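Print this ticket | E-mail this ticket

Molo planner – push targets drifting when blocks touch
Opened by: Rosemarie Pfeiffer
Component: perception / segment merge
Status: open, workaround in

Symptom: planner asks for a push on one block, gets a goal in the middle of two. Only when blocks are in contact. Spread them out and it's fine, every time.

9:40 – replayed the log from the Grultstead cell. 373 pushes, 70 with a bad target. All 70 have at least two blocks touching. Not a calibration thing, checked that first, hand-eye numbers same as December.

10:15 – turned off the temporal filter. No change. Turned it back on.

11:05 – dumped the masks. Segmenter is OK, gives clean outlines per block. The merge step after it glues neighbors back together if color distance is under threshold. So same-color pairs become one blob and the centroid lands on the seam. Threshold was bumped in the Tiedemann branch to cope with glare, then came along in the rebase. Nobody re-ran the contact tests.

11:30 – set merge_color_dist back to 2. Bad targets gone on replay but now glare splits single blocks sometimes. Trading one bug for anohter.

13:20 – trying merge on outline shape plus color. Slower, nearly 2,728 ms on the worst frame, way too slow for the loop. Need to cache the contours.

Next: Detlef to look at the cache. I keep the low threshold on Bisby for now. Please do NOT pull the Tiedemann config over it.

Comments (3)

Detlef Hinrichs: can take the cache this afternoon. Is the color distance in Lab or RGB? Config doesnt say.

Rosemarie Pfeiffer: Lab. Will add it to the config comment.

Rosemarie Pfeiffer: The merge test needs same-color contact and mixed-color contact in one layout, otherwise we only catch half of it. Use a cluster like the one on the board – green star and green cylinder, yellow heart and the lobed yellow one, all four touching. Old code should give two blobs there, one green one yellow. The blue pair and red pair over by the left edge go in the same test, don't crop them out. Add the rod to the ignore mask too, it's dark gray and close enough to the blocks that I want it out of the way before we blame the merge again.
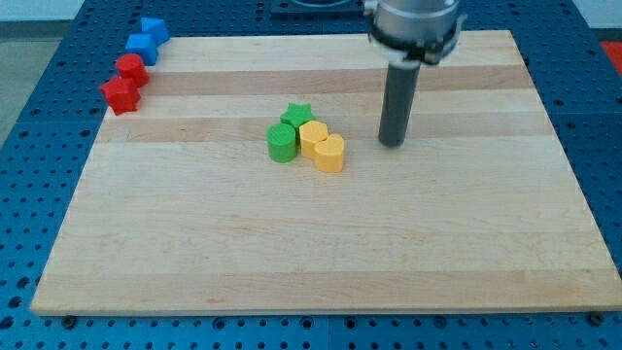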